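Speaker notes - "Eleven Words on a Whiteboard: Writing Rules for Picking Cells"
Akley site leads' meeting, January 26, 2022
Slot is 25 minutes. Do not run over. Lunch is directly after and they will walk.

OPENING

Thank the Ponanthorpe crew for the projector. Say good morning even if it's technically not.

Start with the whiteboard story. When I took over the Ponanthorpe cell, the complete safety and handling policy was a whiteboard that said STAY OUT WHEN MOVING and, under it, CLEAN GRIPPER SOMETIMES PLEASE THX. Somebody had underlined "sometimes." Pause for laugh. If no laugh, move on briskly, as though it wasn't a joke.

We now have a binder. The binder has 31 rules. I wrote most of them and I would defend maybe two thirds in court.

WHERE THE RULES CAME FROM

Nearly all of them came out of the stop log. Between the November restart and the holidays we logged 716 stops on the Varneck line. Some of those were the cell doing its job. The rest were us.

Don't read the whole breakdown out loud. It's on the handout. Say the big one: 200 stops were bins put back where a person would be happy with them and the cell was not. A person sees a bin a little crooked and reaches over a little crooked. The cell sees a bin a little crooked and calls me at home.

Then the point I want them to keep: write the rule for the person loading the bins at the end of a long shift. If it takes a diagram to follow, it's a wish.

BIN RULES (slow down here, people take notes)

Rule 4. One bin, one spot. Seat it before you let go of it.

Rule 7. Nobody reaches into a bin while the arm is enabled. Paused is enabled. Waiting is enabled. "It looked like it was done" is enabled. Matubbar had this wording before we did and I stole it with permission.

Rule 9. Bagged items go in flat where possible, with the loose end of the bag tucked under. Clear bags are the worst thing we handle. The camera sees whatever is behind the plastic, then the plastic, then the ceiling lights on the plastic, and then it has to pick a favorite.

Put the slide up and let them look at it for a bit before talking.
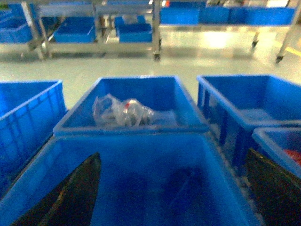 Rokeya Thambiah wrote back on the draft that rule 9 is backwards, that asking loaders to tuck every bag is asking people to do the machine's job for it, and that if a cell can't manage a bunched-up bag then the bag should go to a manual station and the rule should say so in one line.

I've gone back and forth on this. She's right that "where possible" is doing a lot of work in that sentence. On a busy shift it's possible about never. But the manual station has a queue too, and the queue is also people. What I've ended up with, and the binder will say this by next revision: two failed grips on the same bag and it goes to manual. No third try. The third try is how you get a bag dragged over a lip and its contents all over the floor.

Ask the room how many tries they allow. Expect somebody to say "until it works." Be kind.

FLOOR RULES

Rule 15. Painted lines mean something. If a line no longer means anything, take it up. We had one at Ponanthorpe that marked the edge of a machine we sold, and people walked around it respectfully for ages.

Rule 16. Carts get parked with the wheels locked. Check the lock with your foot, then push the cart. Both. I know. Do both.

Rule 18. Gripper fingers get wiped and looked at every shift change, and "looked at" means a name on the sheet. A column of ticks in the same pen, all done at once, is a drawing.

WHAT I'D DROP

Rule 22 (the one about hats). Rule 27, which contradicts rule 12. Anything with the word "appropriate" in it, including the three I wrote.

If Lakmal Samarakoon is in the room he will bring up form 1626. Yes, it's still required. No, I don't know who reads it. Offer to talk after.

CLOSE

Ask each site to send me one rule they're proud of and one they'd be embarrassed to have read aloud. I'll merge them and send the result around before the Akley audit.

Handouts are on the back table. Take the binder with me this time.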